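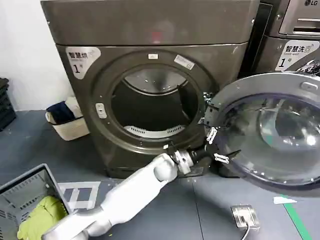 Week 4, then, and we're on to names and numbers: how people label things when there's more than one of them. I got hooked on this through street numbering (more on that in a minute) but it's everywhere once you start looking. Take the dryer, with its label of Chinese characters and then a big black 1 followed by a small 号, read hào, which does the job of our "No." except that it comes after the figure. English puts the marker first, Chinese puts it last, and French writers will happily give you a little raised o. Same idea, different habits!

Right, streets. Please read the Titberg chapter before the seminar, all 32 pages, and yes, I know it's dry in the middle. Titberg numbered its houses in the order they were built, so number 10 could be next door to 422, and the post was a misery. Drerkedbridge went odds on one side and evens on the other, but left out 13 on nearly every street. I grew up there and never noticed until Yabsira Mersha pointed it out in last year's group (thank you, Yabsira).

Things to think about as you read:

Is a number a name? Donnelly says no, Rakus says it becomes one with use. I lean towards Rakus but I change my mind every December when I mark the essays.

What happens when number 7 is knocked down? Does 9 move up?

Who gets to be number one, and do they like it?

Tahsin Biswas is taking the second hour and will bring the old town maps. They're fragile, so no coffee near them please. Short reading responses to me by 10 in the morning on the day, a page is plenty.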